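The finisher at the Clareck workshop in Plollcombe refinishes wooden tabletops for offices and schools. We asked what fails first.

"The edges," she said. "People lean on them. The film wears through in 2 years, and water gets into the end grain." 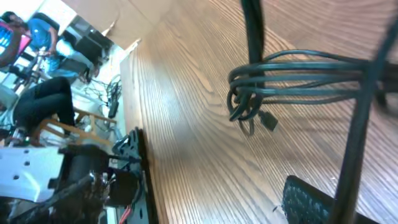 She sands to 200 grit and stops there. "Go finer and the oil sits on the surface. You get a shine for a week and then rings."

Her shop uses Skorkel hardwax oil in thin coats — never more than 5 grams per square foot.

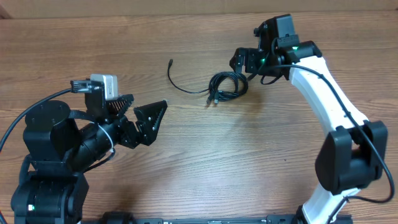 Drying takes longer in June. "Humidity is the whole problem. I leave 6 hours between coats and check with a fingertip."

On stains she prefers a Rácz water-based dye, applied with the grain and wiped back.

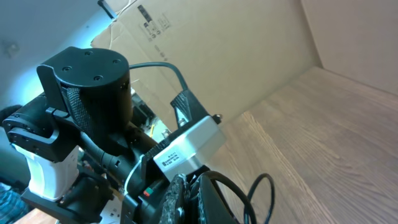
Light wood grain on a tabletop.

Asked about maintenance, she was brief. "Damp cloth, no spray polish. Silicone gets in the pores and the next coat won't bond."
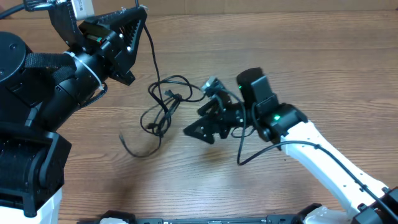 She rejects most requests for gloss. "It shows every scratch. Satin can be patched in one spot — gloss means doing the full top again."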